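Idarari Classroom Sand Timer Set

Set of 5 sand timers for early years and primary settings. Each timer runs for a different length of time and has its own coloured end caps, so a child who can't yet read a clock can still tell how long is left before tidy-up or home time.

The tubes are shatter-resistant plastic. The caps are wide and flat so the timers stand up on carpet as well as on a table. Running times are printed on both ends in large numerals.

Order code: 308
Suitable for: ages 4 and over
Storage: open tray with carry handle, included
Cleaning: wipe with a damp cloth. Do not soak.

Many settings keep one timer by the carpet area and the rest on a shelf where children can fetch them for turn-taking games. They also work well next to a picture timetable — the child moves the card, then turns the timer.
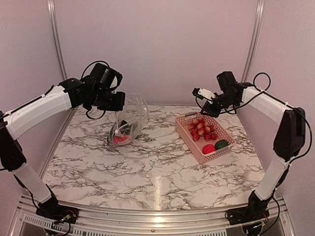
Spare end caps are sold singly. Please give the colour when ordering, as we can't exchange caps once the packet is open.

Orders leave our Hindstead warehouse. Schools can order up to 200 sets on one purchase order. For larger quantities please ring the Tostoslow office first. The next delivery of the tray-only pack is due in May.

Page updated 22 March 2026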